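Filed under: Home & Table > Ornament > Artificial fruit
August 9, 2023 | By the editor, Henare Household Encyclopedia

Artificial fruit

Artificial fruit is fruit made to be looked at and never eaten. It has been made from wax, stone, glass, papier-mâché, plaster, beads, wood and (most of what I see now) plastic or foam. It goes by fake fruit, faux fruit, display fruit and decorator fruit, and my grandmother just called hers "the good fruit," which confused every child who visited. I've been keeping this entry going for six years and it keeps getting longer, so bear with me!

Wax

Wax fruit is the one people usually think of first. It was hugely popular in Victorian parlors, where it sat under a glass dome to keep the dust off, and making it was thought a very proper hobby for ladies. The usual way was to take a plaster mold from a real piece of fruit, in two halves, pour in the melted wax, close it up and turn it around and around until the inside was coated. You ended up with a hollow shell and a seam to scrape down. Then came the coloring, and that's where the good makers pulled ahead. A peach got its fuzz from a dusting of fine powder, and grapes got a bloom the same way.

The trouble with wax is heat. I once left a wax pear on a windowsill in February, of all months, and the sun through the glass was still enough to give it a flat side. Keep it out of the sun and away from radiators, and don't stack it.

Stone and glass

Italian stone fruit, mostly alabaster or marble, is the heavy kind. If you pick up a peach at a yard sale and your wrist drops, you've found one. The color sits on the surface, so scratches show pale, and the stems tend to be bits of real wood or wire. I love these beyond all reason.

Glass fruit is a different animal. It rarely tries to fool anybody, and I'd put it closer to paperweights. Clear grapes on a wire stem were everywhere in the 1960s and 1970s, along with their cousins in acrylic resin, clustered on a piece of driftwood and usually bigger than any grape has a right to be.

Beads and pins

Beaded fruit was a craft kit thing, big in the middle of the last century. You got a foam shape, a bag of beads or sequins and a great many pins, and you pushed in every one by hand. The thrift store in Fillham had a beaded banana two summers ago and I still regret leaving it there. The tag said it took 3,000 pins. I have no way of checking that, but my thumb hurts thinking about it.

Plastic and foam

Plastic took over after the Second World War and never gave the job back. Early pieces were hollow and light, with a seam you could feel. Later ones are often foam with a painted skin, and the better ones are weighted so they don't skitter around when someone bumps the table. Lemons and oranges come off best, I think, because the real things already look a bit like plastic. Kiwis are harder. Bananas are nearly always too yellow.

How it's shown

A bowl is the standard answer, and colored glass is a favorite of mine with citrus. Mixed sizes look more natural than a matched set, and so does an odd one lying on its side. The cloth or counter matters more than people expect, too: a pale background is kind to cheap paint.

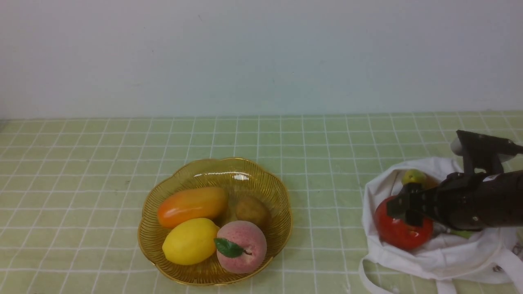
Artificial mango, kiwi and lemon in a scalloped amber-gold glass bowl. 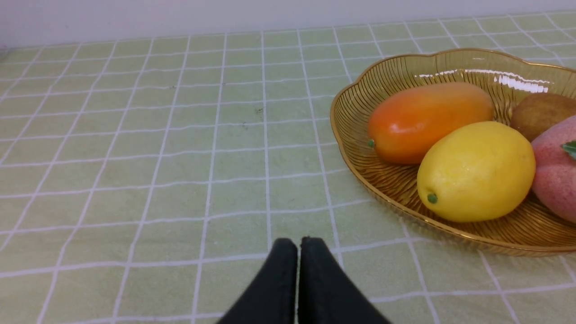
Cleaning

Wax: a soft dry brush, or a barely damp cloth with cool water. Never hot.

Stone: a dry cloth, and go easy on the painted parts. Don't soak it, or the stem glue will let go.

Plastic: lukewarm water and a drop of dish soap. Foam can be wiped but not dunked, as water gets in at the stem and stays there.

Beads: blow the dust off with a hair dryer on the cool setting. Rusty pins are common, and I leave them alone unless one is about to fall out.

Collecting

Prices are all over the place. Plain plastic costs next to nothing, and signed or boxed pieces are what dealers chase. The museum at Gikimville has a case of wax apples made as teaching models for orchard growers, each one showing a named variety with its spots and bruises copied in, and I'd drive back for that alone. The Druddale sale is good for stone fruit if you get there early. One seller told me she'd handled 1,000 alabaster grapes and never seen two bunches alike, and I spent far too long at her table trying to prove her wrong.

See also: Fruit bowl; Glass dome; Parlor crafts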